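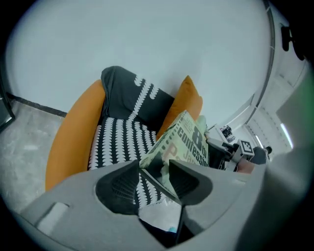

Paperback pick-up with the hand-held gripper, armchair station.

2021-11-27
Posted by Rosário Henriques

Print this | E-mail this

The Vumuvska job now runs on demonstrations. A person holds the gripper, moves a household item, sets it down and starts again. The target for November is 3000 usable runs. Before this, Ilídio Cunha and I wrote each motion by hand, and a good week gave us 2 that worked on soft furniture.
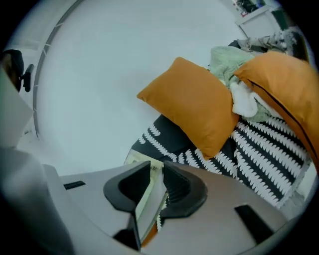 The change for staff is mostly in the wrists. Programming hours have dropped and handling hours have gone up – 82 last pay period, on the same job title and the same rate. Ilídio has asked for the role to be reclassified as manual labour. I agree with him. Thin, flat items are still the slowest to grip, and 473 runs are waiting for review, all of it desk work that wasn't in the schedule.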